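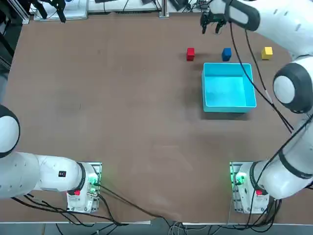 Review: the Zolladier two-arm tabletop kit, after a rough first month

I promised a few of you I'd write this up once I had properly lived with the kit, and then December got away from me, so thank you for being patient! I bought mine through Iltura after Lise Simard let me spend an afternoon with hers, and I went home completely smitten. Two white arms, a gripper at the end of each, and a red button down low on each base that I paid no attention to whatsoever at the time. (More on those buttons in a minute.)

My job for them could hardly be simpler. Three small cubes, red, blue and yellow, go into a light-blue plastic bin with low walls, and then I take them out and we start over. I like it as a test because you learn a lot about an arm from how it behaves on the thousandth dull repetition, when you've stopped fussing over it.

What went wrong

On run 1,018 the right arm came down over the yellow cube, closed, lifted, and then simply kept turning at the base. It swept past the bin and on toward the left arm, and I sat there with my mouth open for what felt like a week before I hit the red button. It stopped at once, I'm glad to say, with the cube still in its fingers. No harm done except to my nerves and my cup of tea.

I wrote to support that evening and got Panagiotis Trajkovski, who was kindness itself and asked for the logs. His answer came back in 5 days: the base joint had lost its position reading for a moment, and the software carried on with the last number it had. He blamed a cable connector that had worked its way partly out. I reseated it, tied the cable down with more slack near the shoulder, and installed the update he sent, which is supposed to halt the arm when a reading drops.

Since then I've done another 2,000 runs without a repeat. I still do a slow practice lap of 20 before I let it go at full speed, and I keep my hands well away from the bin while either arm is powered.

Would I buy it again?

Yes, though with a grumble. The motion is smooth, the arms are quiet enough to talk over, and support treated me like a neighbor. But a lost reading should have stopped the arm from day one, and the manual gives the stop buttons one skimpy line near the back. Please try both of them before you run anything at all, and check your connectors while you're down there.

Four stars from me. If the update holds through spring I may come back and add the fifth.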